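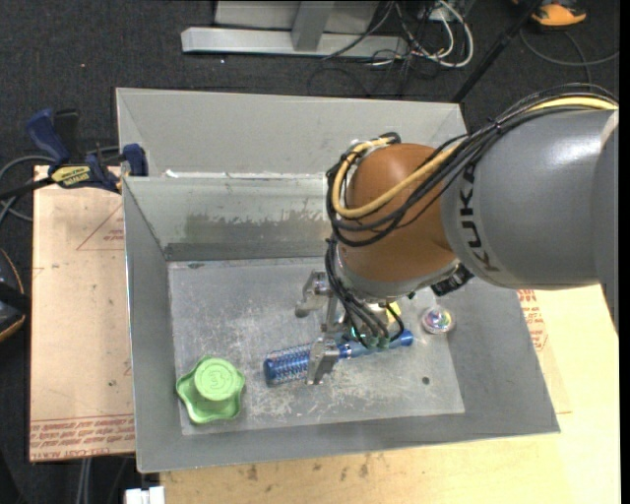

A KUKA arm closing in on a blue hairbrush in the picking bin.

Second picking cell: not yet

Skunell wants our answer on a second picking cell, and the purchasing group is split. Su-bin Sun has the quote at 2,000 a month over 3 years, gripper included. I'd like to know what else is included. The December quote left out cabling, spare fingers and the hours our own people spend reteaching picks each time the stock changes.

A hairbrush in an open bin is a fair test. A bin piled with 216 mixed returns is a harder one, and Skunell hasn't given us a number for it.

Soo-ah Tak has asked Daltitz for a competing bid with service priced as its own line. Until both are in, the money stays in the equipment reserve. Send questions for either vendor to Soo-ah before the budget meeting.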